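Open day at the Rallden lab, Thursday – who went?
Automation & Robotics > Meetups and Visits

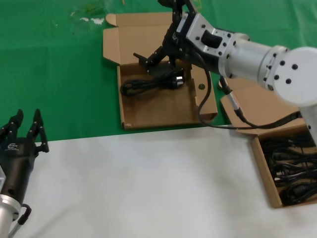 Post 1 – sadaubound

Ok quick writeup before I forget it all. Got there 20 min late, parking was a mess, missed the intro talk. Walked straight to the cable station, which was the one I came for anyway. Power cords, cardboard boxes, arm with a two finger gripper. One box crammed with cords, the other with a single coiled one in it when I took the pic.

Edem Aryee was doing the talking at that table. Good guy, answers what you ask. He said the whole point is cords are horrible to pick. They tangle, they flop, no two lie the same way. Told us they've logged 900 picks on this setup since November and he still wouldnt leave it alone over lunch.

Stayed till they kicked us out. Anyone else there?

Post 2 – mk_tolland

Was there in the morning. Same station, different person running it. Have to say I came away less impressed than you. I stood there through 12 tries and it got 7. Two of the misses it came up with three cords hanging off the one it wanted.

Also slow. My nephew could sort that box in the time it took for four.

Post 3 – sadaubound

7 of 12 out of a tangled box isn't bad imo. Have you tried it? We had a suction setup at work for bagged cords and it couldn't do loose ones at all. Zero.

Slow yes. No argument there.

Post 4 – grease_and_gears

What's the black hand thing bottom left? Fingers sticking up. Is it the same model as the one on the arm?

Post 5 – sadaubound

No, different one. More fingers on it, jointed. Didn't see it do anything while I was at the table. Should have asked. There's a small white logo on the palm but I can't make it out in my pic either.

Post 6 – pallet_jane

Went with two people from our packing line. They had better questions than me, as usual. One asked what happens when a plug catches on the box flap and Edem just said "we lose that one" and wrote it down. Liked that.

My gripe is the boxes. Open, flaps folded back, sat nicely in reach. Ours come in half crushed, taped twice, sometimes upside down. I need to see it with OUR boxes. Asked if we could send a few over and he said yes, mail them to the lab with the Wumbei team's name on it. So I'm going to. 50 of the worst ones I can find lol.

Post 7 – mk_tolland

Yeah do that. And post the result. These open days are always the easy version.

Post 8 – ferncliff

Disagree a bit with mk. If it was the easy version they'd have laid the cords out flat one by one on the table. They gave it a box full of spaghetti in front of strangers. That takes some nerve.

I thought the Cleso talk in the side room was the weak part. Forty minutes of slides, no hardware, and the guy read every word. Left halfway for coffee.

Post 9 – mk_tolland

ok on the Cleso talk we agree completely

Post 10 – grease_and_gears

Does anyone know how they handle the arm's own cable? In the photo it loops right down past the box. We snagged ours on a fixture twice last year, second time pulled the connector clean out. After that we put a spring hanger on it and haven't had trouble.

Post 11 – sadaubound

Nobody brought it up while I was there. Looks like a lot of slack to me too. Saw no snags but I was only at that table for half an hour or so.

Post 12 – pallet_jane

I'll ask when I send the boxes. Anything else to pass on? Making a list. Got the arm cable, and the multi finger hand.

Post 13 – ferncliff

Ask how it decides which cord is on top. I asked the morning person and got "the model picks", fine but picks how. And whether it ever puts one back and tries again, or just keeps whatever it grabbed.

Post 14 – mk_tolland

Ask for the real success rate too. Not a round number. The sheet by the door said 131 picks in a row without a person stepping in, but it doesnt say what cords or how full the box was. Could of been one cord at a time for all we know.

Post 15 – sadaubound

Fair. I took that sheet home, it's two paragraphs and a phone number. Will scan it tonight if the scanner's in the mood.

Post 16 – pallet_jane

Added both. Boxes go out Monday, will bump this when I hear back.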